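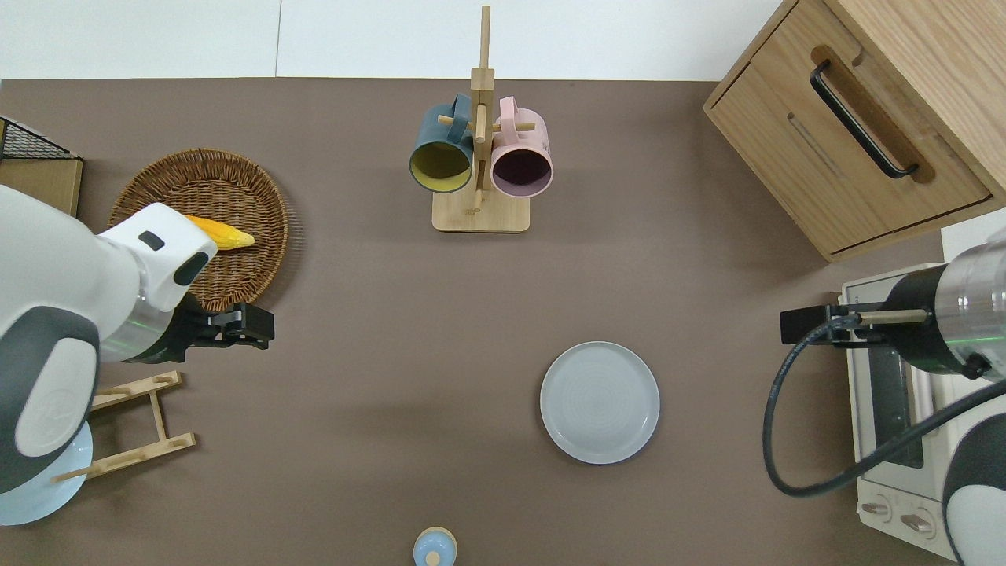
工单主题：双臂桌面整理任务，分段重标注后“放入篮子”子任务成功率下降
提交人：Jitendra Shukla
处理人：Viktória Erdős
状态：已解决，保留观察
模块：Romano 策略训练 / Hajdu 标注工具

问题描述
按新方法（先把长演示切成子任务，再给每段单独配语言指令）重训之后，策略在“把玉米放进篮子”这一段末尾经常不松手，或者松手后左臂停在原处，不进入下一段。整段训练的旧模型没有这个现象。出问题的都是这类布局：编织篮在桌子左上，玉米已经在篮内，左臂手腕挡住玉米的一部分，夹爪朝右，停在篮沿右下方；右臂在烤箱上方，空盘在桌面中间偏右。头部视角下，模型看到的玉米不完整，我怀疑和这个有关，但没有证据。

环境
训练集：373 条双臂遥操作演示，头部相机加两路腕部相机。
对照：旧模型用同一批数据，不切段，一条演示一句指令。
随机种子 3 个，三次训练都能复现。
推理端和控制频率没有改过。

处理记录

Viktória Erdős：
先排除硬件。用旧模型在同一工位跑同样的初始布局，左夹爪开合正常，指令与反馈曲线对得上。问题限定在新模型。

Viktória Erdős：
检查遮挡的假设。评测时关掉头部相机输入，只留腕部两路，停滞仍然出现，频率没有明显变化。再把头部画面里玉米所在区域人工涂掉，结果一样。遮挡不像主因。

Jitendra Shukla：
补充一点：停滞时动作输出不是零，是很小的来回摆动，夹爪开度在半开附近。录下的轨迹已经传到共享目录。

Viktória Erdős：
看了轨迹，像是两段的动作在互相平均。去查切分点。Hajdu 默认以夹爪开度变化作为段边界，阈值触发的那一帧归前一段，下一帧起归后一段。松手过程持续若干帧，于是“放入篮子”这一段只包含松手的开头，其余部分配的是下一段的指令，例如“把杯子挂到杯架上”。模型在前一条指令下几乎没见过完整的张开动作。

Norbert Sipos：
这个默认值是我设的，当时只考虑抓取，没有考虑释放。抓取时夹爪闭合很快，边界差几帧看不出来。释放慢，问题就大了。建议边界改为“开度稳定且末端离开物体”之后。

Viktória Erdős：
按 Norbert 的建议改了规则，并在边界两侧各留 5 帧重叠，重叠帧同时带前后两条指令参与训练。重新切分后，抽看了杯架、盘子和篮子相关的段，松手动作都完整留在前一段里。

Krisztina Gál：
重叠帧会不会让模型提前执行下一段？我们之前在 Vollness 的数据上试过较长的重叠，出现过抢跑。

Viktória Erdős：
担心有道理，所以单独训了一个不带重叠、只改边界的版本。只改边界，停滞已经消失；加上重叠，段间衔接更顺，没有看到抢跑。重叠再加长没有测。

Jitendra Shukla：
我这边用 4 种初始布局复测，包括篮子在左上、玉米被手腕遮住的那一种。左臂都能松手并退回，随后接下一条指令。有一次退回时夹爪碰到篮沿，篮子移了一点，没有影响后续。这一条和切分无关，另开工单。

原因
切段边界落在释放动作中间，语言指令与动作错位。

修改
1. Hajdu 的边界规则：释放类子任务以夹爪稳定张开并离开物体为结束。
2. 边界两侧重叠 5 帧，可在配置里关闭。
3. 用旧规则切出的数据打上标记，不再进入默认训练列表。

遗留
旧规则下跑出的分段与不分段对比结果作废，内部报告里的那张表要重做，由 Jocelyn Thibodeau 负责。重做之前请不要引用“分段标注降低放置成功率”这个结论。6 月的评测沿用同一套初始布局，篮子和烤箱的位置按现有桌面标记摆放。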